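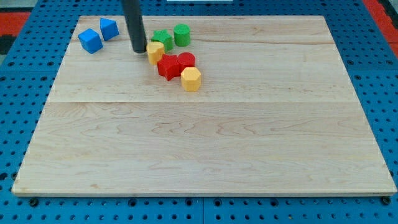 Robot Manipulation Lab, Unit 4: Pushing Blocks and Believing Numbers
Course staff, Crichton campus, October
7 min read | 14 shares | 3 comments

Read this before you start logging runs. Last year's reports were full of success rates, and most of them did not mean much.

The task sounds easy. You type "push the green star to the red star" and the arm does it with a plain rod, no grasping. The Beseo software ships with a trained policy and its own scoring script. Both work out of the box, and that is part of my complaint. A script that says "success" is checking a distance in pixels. It has no idea whether the right block moved.

1. What the policy may be using

There are two blocks of each color. Blue, yellow, green and red, mixed shapes. Suppose you say "red star" and the arm goes to the red star. Did it use the word "star"? It may have used "red" and picked the closer of two. With two candidates a coin flip gets you halfway there. Run the same command with the red cylinder closer before you write anything about language.

2. Starting layouts

Blocks bunched in one corner with most of the board bare are a fair test. They are also the test teams like to skip. In the Dimau baseline, 26 of 33 runs were scored as successes, and the layouts were chosen by the people who trained it. I would not quote that figure without saying so.

Use the layout sheet. Don't nudge a block because it "looks stuck." If you touch the board, the run is a failure.

3. Training data

The class set has 1298 episodes. That sounds like plenty until you sort them by command and find out how few start from a corner. Do the sort yourself, and put the table in your report.

4. What to hand in

- raw logs, including aborted runs
- your own success rule, in one sentence, written before the first run
- one failure, described in full

Teams on the Treratstead arm: the tool offset in the config file is from last term. Measure it again.

Reports that claim the robot "understands" a command will come back ungraded.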